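### 3.2 Garment support and shape retention

Knitwear was treated separately from woven garments throughout the study. A woven shirt placed on a hanger takes most of its shape from the seams and the collar band, and small differences in the hanger have little effect on how it falls. A knit has no comparable structure. Its weight is carried by the loops nearest the support, and the fabric below follows whatever line the support gives it.

The sample consisted of 52 garments, of which 34 were knits. All were weighed before hanging, and none exceeded 500 g. Garments were sorted by construction (woven, fine-gauge knit, heavy-gauge knit) and by front opening (closed, partly open, fully open). Sorting was carried out by Rodel Salazar at the Warncombe site and repeated independently at Sivton. Disagreements were confined to the boundary between fine and heavy gauge and were settled by counting stitches over a fixed width of fabric.

Support was coded on a two-level scale. A garment was coded "seated" if both shoulder seams lay along the arms of the hanger, and "draped" if the fabric lay over the hanger in any other way. Earlier work in the Fleltau series used a third level for garments hung from one shoulder only. We merged this level with "draped" after the pilot, as the two could not be separated reliably in garments with wide necklines.

Hanger spacing was recorded as a second variable. Where hangers on the same rod crossed or touched, the pair was coded as overlapping, whether or not both carried a garment. Figure 2 gives a case from the retail-display subset.

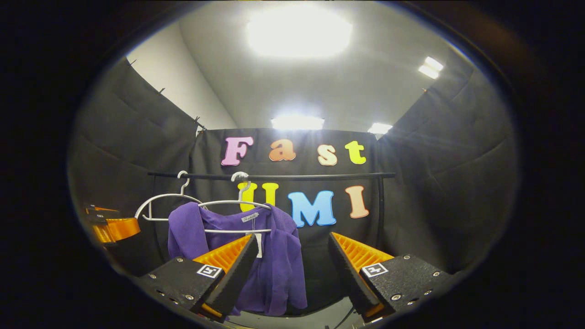
**Figure 2.** Purple knit garment on a display rod, coded "draped," with overlapping hangers.

Overlap complicates the coding of support in fine-gauge knits. When two hangers share the same stretch of rod, the fabric may rest against either of them, and the line of the shoulder becomes difficult to trace. In Figure 2 the two white wire hangers overlap, and the knit hangs in deep creases with its sleeves falling among the folds. The price tag and the label near the collar were used to locate the neckline, and the remaining parts were coded from there. The same procedure was applied to all tagged garments in the subset.

Slim wire hangers were retained in the analysis despite their narrow bearing surface. Excluding them would have removed most of the Sarmiento garments and left the draped category too small for comparison by gauge. Results for wire and molded hangers are therefore reported separately in Section 4.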